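Seasonal and year-round positions, Grurnby Public Library and Reading Rooms

The library is hiring for the Tetari Street branch, which reopens to the public in July after the roof work. We need people for the front desk, the children's floor and the local history room. All three jobs are paid, and all three are part of the regular staff, with the same leave and the same raises as the main building.

## Who we are

Grurnby has two library buildings. The main one is on the square. Tetari Street is the smaller one, on the site of the old Radonjić shoe warehouse, with the loading doors still in place on the alley side. It has two public floors and a basement that floods less than it used to. The branch has 1,984 registered cardholders, and most of them live within walking distance. On a normal school-day afternoon the children's floor is the busiest part of the building.

## The jobs

**Front desk assistant (two openings, 24 hours a week)**

You check items in and out, issue cards, answer the phone, take payments for printing, and help people with the public computers. A lot of the computer help is forms: housing, benefits, school enrollment. You don't need to know the answers, but you do need to be patient and know when to send someone to the legal aid desk at the main building.

**Children's floor assistant (one opening, 30 hours a week)**

You shelve, keep the floor in order, run two story times a week and help with the after-school table. You will also set up and put away for class visits. Experience with children under eight is required. It can be paid work, coaching, child care or something similar. A background check is part of the hiring process and we pay for it.

**Local history room assistant (one opening, 16 hours a week)**

The room holds 1,002 boxes of town records, photographs and business papers, including the Ralov Dairy ledgers. They came back from storage out of order. The first year of this job is mostly boxes: checking labels against the shelf list, writing new labels, and noting anything damp or torn. After that there will be more work with visitors. You must be able to lift 55 pounds and work on a step stool.

## Hours

The branch is open six days a week. Everyone on the desk and the children's floor works one evening until 8 p.m. and every third Saturday. The history room keeps daytime hours only. Schedules come out three weeks ahead, and swaps are fine as long as they are written on the sheet in the staff room before the shift — not after it.

## What we ask for

- A high school diploma or equivalent
- Clear handwriting for the history room job
- Comfort with a keyboard and a basic spreadsheet
- Willingness to work on your feet for most of a shift

A second language is useful at the desk and adds a small amount to the hourly rate. You don't need a library degree for any of these positions. If you have one, please read the hours carefully before you apply, as they can't be increased this year.

## Pay and benefits

All three jobs start at the second step of the town's hourly scale. The current scale is posted at both buildings and we will send you a copy if you ask. Positions of 24 hours and up include health coverage from the first of the month after you start. The history room job doesn't reach that line, but it does earn sick time and paid holidays. There is no staff parking at Tetari Street. The bus stops across from the door, and there is a bike rack in the alley.

## How to apply

Fill out the town job form, available at either desk, and attach one page telling us which job you want and what work you have done. Please don't send more than one page. You can hand it in at the main building or mail it to the branch, marked "Hiring." If you want to be considered for two of the jobs, say so on the same page and tell us which one you prefer.

We hold interviews in person on Tuesday mornings and they last 30 minutes. Children's floor applicants will be asked to read a picture book aloud. We supply the book. History room applicants will do a short labeling exercise at a table. Everyone who applies gets an answer by mail, including those we don't interview.

Questions about the jobs can go to either front desk in person or by phone, any time before 5 p.m. 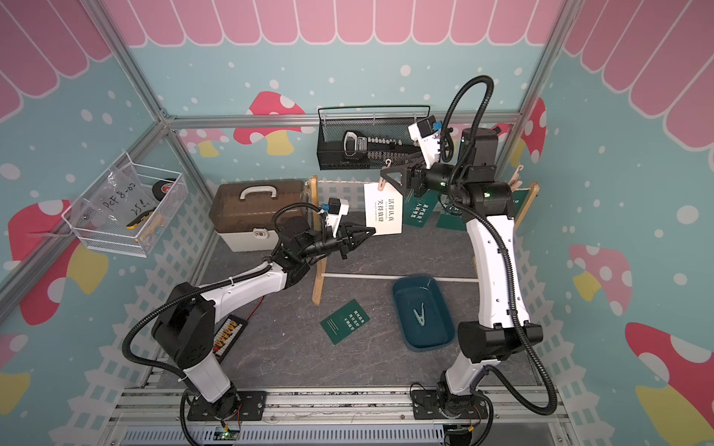
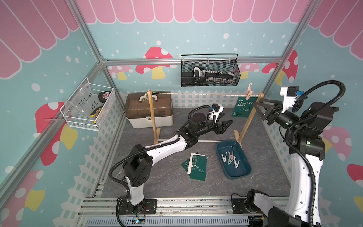

*Robot arms in an enclosure with illustrated walls, both photos.*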